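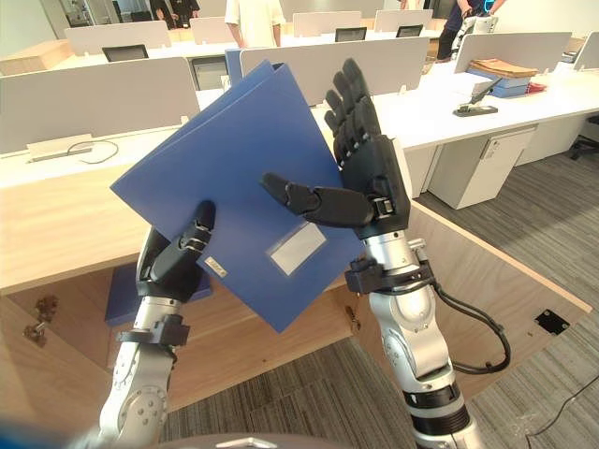
Skovside Office Filing Collection
README, version 9

Summary
The Skovside Office Filing Collection covers the handling, labeling and shelving of paper records at ordinary office desks. It was assembled by the Mokoena records group for the study of everyday clerical work. The present release contains 811 recorded sequences from 93 desks.

Maintainers: Lerato Nkosi (contact), Leif Strömberg, Analyn Tagle
Last revised: 2022-03-14

Contents
sequences/ all recordings, one folder per desk
labels/ activity labels in plain text, one file per sequence
inventory/ list of binders, folders and trays used, with item codes
floorplans/ desk positions by room
CHANGES revision notes

Materials
The stationery consists of plastic document binders, flat folders, suspension files, letter trays and loose A4 sheets. The inventory lists 114 items. Binders are grouped by color and by the width of the spine. Two items of the same color family are entered separately if their shades differ, so that a blue binder and a dark blue binder carry different codes.

Label windows and spine tags are entered in separate columns. A binder may have both, one or neither. Text on labels was written for the collection and refers to no real client, employee or case. Sheets placed inside the binders are blank or carry filler text.

Activities
pick_up item leaves the desk, shelf or tray
turn item is rotated to bring the label or spine into view
open, close cover is moved; partial opening is labeled open
insert sheets are added to an item
stack item is placed on top of another
shelve item is placed upright on a shelf
hold item is kept off the surface with no other activity under way

Where two activities overlap, the one that began first takes precedence. The exception is turn, which is always labeled when it occurs.

Rooms
Recordings were made in open-plan offices and in one archive room. Desks were left in their usual positions. Personal belongings, calendars and mail were removed beforehand by the desk's regular user. The archive room, listed as Alla in the floor plans, has rolling shelves and is reported separately in all tables.

Labeling procedure
Each sequence was labeled by one annotator and reviewed by a second. Disagreements were settled by Theophilus Essien. Item codes were checked against the inventory by Nandi Chauke before release.

Known limitations
Ring binders are underrepresented compared with flat folders. Handwritten labels appear only in the archive room. Spine tags with small print are often unreadable, and the column tag_text is left empty in those cases. Start times for insert are less consistent in sequences labeled before version 4.

Access and use
The collection is available for research and teaching on written request to the maintainers. Redistribution of individual sequences requires prior approval. Derived label files may be shared freely if the version number is stated.

Conversion scripts for the Clarinari records format are kept in a separate package and are not covered by this document.

Corrections should be sent to Lerato Nkosi with the desk number and the item code.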